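Aubert Grip Controller for the Hista Humanoid

Version 2, with the grip release fault fixed

We love this little board. It sits between the arm and the hand on each side of a Hista, it decides how hard the fingers close and how long they stay closed, and it's the part that lets one hand carry something while the other gets on with the job. Carry a bucket, reach for a packet, drop the packet in the bucket. That sounds like nothing until you have watched a machine do it with both arms doing different things at once, and then you want to watch it all afternoon!

It also had a fault, and a real one. If you own an Aubert from before Version 2, please read the next part before you run another carrying job.

What went wrong

The first boards went out in December with a feature we were pretty proud of, a rest timer. Finger motors get warm when they push against something for a long time, so the board watched for a hand that had stopped moving and eased the motor current down. The timer was set to 30 seconds. In all our own testing a still hand was an empty hand, parked at the robot's side between tasks, and easing off did no harm.

A hand holding a bucket by the rim is also a still hand.

You can see where this goes. The robot picks up the bucket, the fingers close, and from then on they don't move, exactly as they should. The other arm works on a desk or a shelf. The timer runs out, the current comes down, the grip softens, and the bucket slides. With an empty plastic bucket you get a bang and a mess. With something heavier you get a weight landing next to a robot's foot, or yours. One of our lab customers had it happen in the middle of a desk-clearing run, with a person bending down close by. The bucket missed them. We stopped shipping the same day and asked everybody to go back to one-handed work until we had an answer. 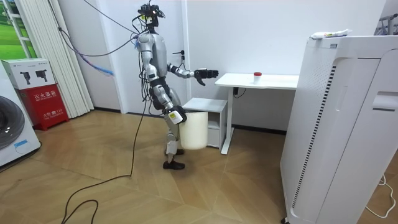
Hista at the desk, one hand on the bucket rim and the other open over the tabletop.

The low hand is the one to worry about in a job like this. It's beside the hip, often outside what the head camera covers, and the planner has no reason to look at it while the raised hand is busy. The board told the planner "holding" right through the release, too, since that message came from the last command sent and had nothing to do with what the fingers were feeling. We should have caught that. It was in the code review notes, marked as something to tidy up later.

The second fault, found while chasing the first

Our first repair was simple: if the fingers feel a load, don't run the rest timer. It worked beautifully on the bench and we were all very pleased with it for most of a morning.

Then we tried it on reaching work. A hand going after something thin on top of an appliance will often brace itself on the way, with the thumb pushed against whatever is in front of it. The board felt force on the thumb and decided it had an object. So now the carrying hand was safe, and the reaching hand wouldn't let go of a thing it had never picked up. The fingers tightened on air, the thumb pushed harder into the panel, and the arm behind them tried to lift away with the hand still straining. A torque limit in the wrist ended it each time, but we don't like leaning on a limit to finish a motion.

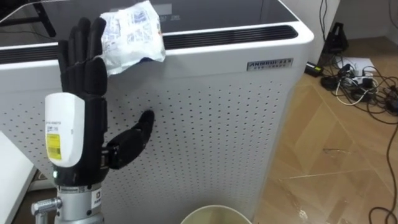
Prarnum Equipment Notes, Issue 5

Thumb contact alone no longer counts as a grip in Version 2. The board wants force on the thumb and an answering force on at least one finger, in directions that oppose each other, and it wants them to rise together. Resting the thumb on a flat panel gives you the first without the second. Closing on a bucket rim gives you both at once, and the difference in the logs is so clear that we printed the traces and hung them over the bench.

Flimsy packaging is still the hard case, and a fun one. A crumpled packet gives way as you squeeze it, so the force comes up late and uneven. For those we let the planner tell the board what it is going after. If it says "soft," the board waits longer before it makes up its mind.

What is new in Version 2

The rest timer is off whenever a grip is confirmed. It isn't longer or smarter, it's off. If the motors get too warm while holding, the board asks the planner to set the object down and keeps gripping while it waits.

"Holding" now comes from measured force. If the force drops and no release was commanded, both arms stop where they are and the robot stays on its feet. We thought hard about having it crouch, and decided a robot that changes height next to a falling object is worse than one that stands still.

Each hand has its own watchdog. On the old board the two sides shared one, and a busy reaching arm could keep it fed while the carrying side had gone quiet.

The connector to the wrist is the same, and so is the mounting. Anyone who has swapped a hand can swap the board. The Vunex bench supply you already have will run it for testing.

Updating an older board

All boards can take the new software except the earliest batch, which has the shared watchdog in hardware and has to be replaced. We pay for that, shipping both ways included. The batch letter is on the board itself, so you do need to open the forearm cover. Power down first and support the arm.

After the update, run the hold check before you go back to work. Give the robot an empty bucket and keep it standing for 5 minutes with the other arm moving through its normal reach. The bucket should stay where it is and the log should show steady force with no gaps. Then do the same on the other side. If either hand sags at all, stop and write to us with the log. Please don't retune it yourself, however tempting that is (we know our customers, and we know it's tempting).

Setting up the work area

The board can't do everything, and the drop taught us to be fussier about the room. Keep people out of reach of both arms, including the one that seems to be doing nothing. Use a light container with nothing hard or sharp inside until the hold check has passed. Mark out where the robot will stand and walk, and get power strips and spare cable out of that area before you start. If the robot is on a tether, have someone mind the slack, as a foot on a loop of cable is its own kind of accident and no grip controller will help you with it.

Look at what the head camera sees from the working position, too. In many poses you get the container's rim and a lot of floor, with neither hand anywhere in view. That's normal, and it's the whole argument for trusting force over vision when the question is whether something is still held.

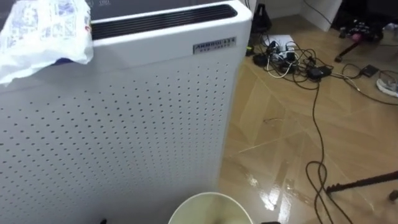 One owner wrote back after the first notice to say that stopping both arms was too much, and that in their lab the reaching arm should be allowed to finish its move and retract before anything else happens. They had run the new software with a bucket of foam blocks, pulled the bucket away by hand, and found the free arm frozen straight out over a table, "right at the height where people walk into it." Could the stop be made to fold the arm in?

It's a good point and we went back and forth on it. For now the full stop remains the default. When a grip is lost we don't know where the object is, and it may be lying against the arm we would be moving. There is a setting called fold-after-stop that brings the free arm in slowly once an operator presses the confirm button, and that owner is using it now and sending us logs, which we are reading with great interest. If it behaves well we may turn it on for everyone.

What we still don't like

Handles that swing. A rim is stiff and gives a clean signal, but a wire handle shifts as the robot walks, and the board sometimes reads the shift as the start of a slip. It stops the robot for no good reason. Annoying, though safe, and we would sooner ship it this way round. Carry by the rim where you can.

Also, the warning tone is too quiet in a room with a fan or air cleaner running. A louder sounder is on the bench now and it's truly awful to listen to, so it will probably do the job.

In the box

Aubert board, Version 2, with 2 wrist leads, cover screws, and the printed hold check sheet. One board is needed for each hand. Fits all Hista arms. Page revised July 2020.

Contact Prarnum Support | © Prarnum. All rights reserved. | Back to top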